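Progress report to Koskela, second period
Project: Herkach, an inventory and storage mod
Prepared by Darius Baranauskienė for Hsin-yi Yen
Jul 6, 2026

Dear Hsin-yi,

You asked for a shorter report than the one in April, which I gather was read in full by one person at Koskela, and that person was you. I will try.

Where we stand. The mod loads. I put that first because for a good part of the spring it did not. Herkach now starts cleanly with the current loader and with the older one that most of our testers refuse to give up. Of the 212 items on the original task list, 158 are closed. A few of those were closed by deciding that we had never wanted them, and I have marked them as such in the tracker so that you can be stern with us.

What changed for players. Chests can be labeled, sorted and searched from one screen. Hoppers respect the labels. The search box takes partial words, ignores capitals and no longer empties the player's backpack onto the floor when the player types an apostrophe. That last bug was ours for two months and we had grown almost fond of it.
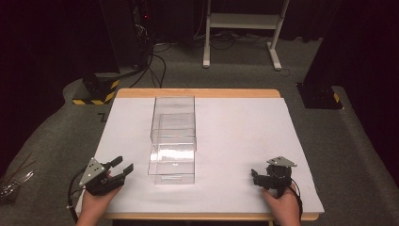
Saimi Aaltonen wrote back on the test forum that the sorting screen is quick enough now, but the labels vanish whenever she moves a chest from one world to another, and she would like to know if anyone on the team has ever moved a chest. Fair. Labels are saved with the world file at present, and we are moving them into the chest itself. The work is half done and sits in its own branch until it stops eating old saves.

Performance. On a large shared server the first version checked every container on every tick, a very thorough way to make a game unplayable. It now checks a container only when something goes in or out. Raimo Pelkonen rewrote that part, then rewrote it again after reading his own code. Server owners have stopped sending us graphs. 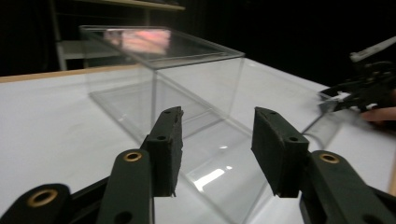
The display case is the one new block promised in the grant, and it has taken longer than the rest of the storage set put together. Players want to see what is inside without opening anything, so every side has to be see-through, and the game is not keen on drawing several see-through sides at once. Our early version came out as a flat blue cube. What we are after is closer to the clear box here, where you look through the panels to the white tabletop, slightly grayer where they overlap, and the seams do most of the work of telling you there is a box at all. Oona Hyvönen has the overlap shading working on two of our three test machines. The third shows nothing whatsoever, and it belongs to me.

Compatibility. Flasell, the big crafting pack, changed how it registers its items and broke us overnight. We fixed our end and sent them a polite note. They have since changed it back, so we fixed our end again. Players using Kostumau should see no conflict, apart from an armor stand that occasionally believes it is a barrel.
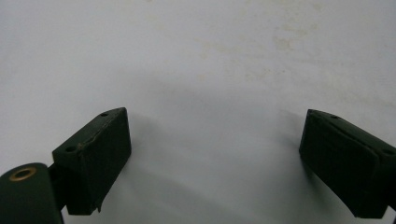
Herkach progress report, second period

Money. Spending is on plan. The artwork line is underspent and the testing line is not, and I would like your approval to move what is left of the first into the second. No new funds are requested.

Next period. We will merge the label work, finish the display case and close the 17 open bugs marked as serious. The install guide also needs rewriting, as the current one tells people to put the file in a folder that no longer exists. Raimo has volunteered for this in the sense that he was not on the call.

The test build is in the usual shared folder. Please back up your world before you try it, and keep the backup somewhere other than in the same folder.

Regards,
Darius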